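Blade fuse

A blade fuse is a small plug-in fuse with a plastic body, used mostly in cars and trucks. The color of the body tells its rating.
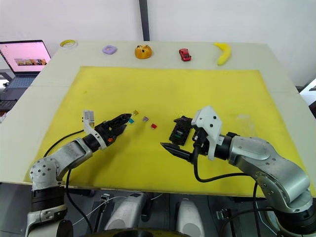
Fuse box

The fuses are pushed into narrow slots of a black box, and the wires are usually fixed with screws at its side. A slot may stay empty if its circuit is not used.
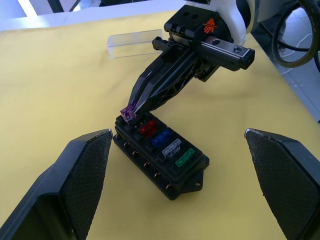

Before a fuse is changed, the ignition must be off. The new fuse must have the same rating as the old one. Typical boxes of the maker Ledon accept fuses of up to 50 amperes.

Body

The body is often translucent, so the metal strip inside can be checked by eye.

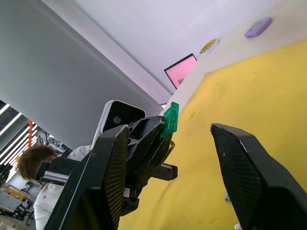
Photo: Tane Rewi / Hevham

In small types the body also has ridges for a better grip.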